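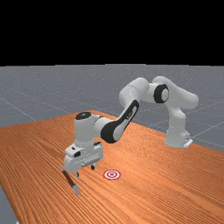 ## Part 2: moving the tool to the target

Okay, your turn! The wooden table and the bullseye are already loaded, so just open the sim and get the arm low over the rod with its fingers apart - then save that pose before you touch anything else.

- Run 18 tries with the starter script and log every miss.
- Check which way the gray tip points. I've had mine aimed well away from the target, like this:

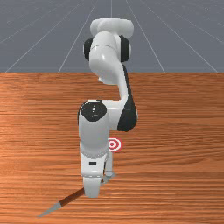

- Send your log to Cirilo Arellano by 2, and put your team name on it (please!).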